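Teaching a Robot Arm by Demonstration: The Toy Hoop Task
Final project report
Abbas Yazdani and Behrouz Shojaei
Jun 1, 2021

1. Introduction

Our project looked at how a small robot arm can be taught a task by a person who shows it what to do. We compared two ways of showing. In the first, one of us held the arm and moved it by hand while the joint positions were saved. In the second, one of us sat at a desk and drove the arm with a handheld controller, watching the wrist camera on a screen. The task was the same for both: pick up a small ball, carry it to a toy basketball hoop on a wall, and let go of it above the rim.

2. Setup

We used the Kiani arm from the teaching lab with the two-finger gripper it normally carries. The recording software was Drokier, which was already installed on the lab computer. For remote control we used the Pravatard controller. It has one stick for side to side and forward motion, one for height and wrist turn, and a trigger that closes the fingers.

Every demonstration was saved with the wrist camera video, the joint positions and the gripper opening. The arm started from the same pose each time. The ball was placed in one of 3 marked spots.

3. Moving the arm by hand

This was the quicker method to learn. Abbas could do the whole motion on his second try. The problem was the camera. When a person holds the arm near the wrist, their sleeve or hand gets into the video, and those clips cannot be used for training. We moved our grip back to the forearm, which fixed most of it but made the last part of the motion shaky. We kept 19 demonstrations from this method.

4. Remote control

Remote control took longer to get used to. Depth was the hard part. The driver has to judge from one camera how far the fingers are from the wall, and in our first session Behrouz stopped too early again and again and dropped the ball short. We lowered the top speed of the controller and after that the runs became more even.
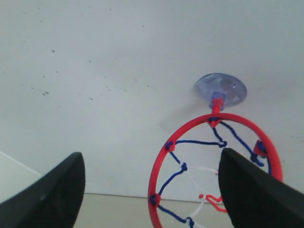
The approach to the hoop was where the two of us drove most differently. Abbas came in from the side and corrected the height at the end. Behrouz set the height first and then moved straight toward the wall. When we mixed the two styles in one training set, the arm sometimes paused halfway as if it was between the two paths. We then agreed on setting the height first and recorded the set again. The old set is kept in the Jimlow folder on the lab drive.

5. Training and results

Each recording was cut to 500 time steps. Training was done once on the hand-moved set and once on the remote set, with the same settings. The model from the remote set followed a smoother path near the wall. The model from the hand-moved set was faster over the first half but often let go of the ball before it reached the rim.

6. Problems and next steps

We did not test with the hoop at another height, so we cannot say if either model would adjust. A second camera, fixed to the table, would help the driver judge depth. We would also like to have a third person record demonstrations, using written driving rules from the start.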